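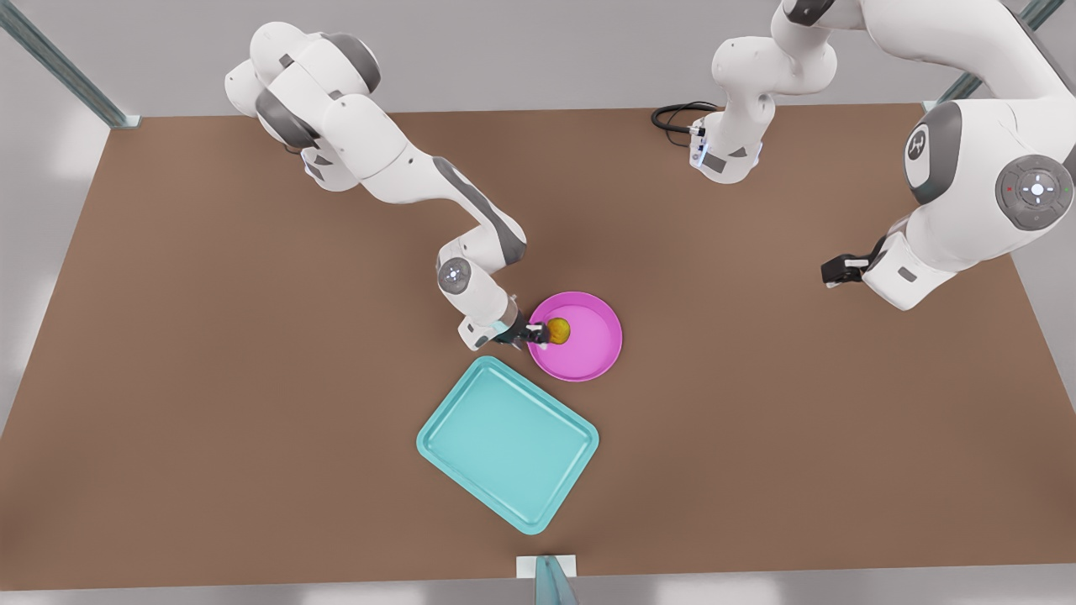
Zornoseo season 2: did Montserrat and Elias split before the finale was filmed?

gretstead_fan
Trying to pin down the timeline. Montserrat Lozano's post confirming the breakup is dated 23rd May. The reunion was taped in October, and both were still wearing rings in it. So the split falls between those two points.

semaan34
Rings prove nothing. The cast contract keeps them on until the last episode airs. Elias Matar said as much on the Gondcombe podcast, 34 minutes in.

gretstead_fan
He said they were "asked to be discreet". He never mentioned rings. I listened to it again before posting.

pilotlight
Agree with gretstead_fan on the quote. I don't agree on the dates – the reunion had pickup shots. Her hair is shorter in the couch segment than in the solo interviews, so at least two sessions were cut together.
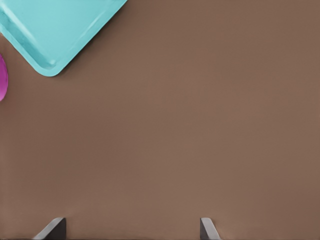
Re: Zornoseo season 2: the apartment lease

semaan34
Separate point. He listed the Semaan Street apartment while the show was still airing. Couples who plan to stay together don't usually do that.

pilotlight
They do if they are moving. She wanted to be nearer her sister in episode 4.

gretstead_fan
The listing was for a sublet, one room. I would leave it out of the timeline.

semaan34
Fine, but the thread has nearly 133 replies and no better date than mine.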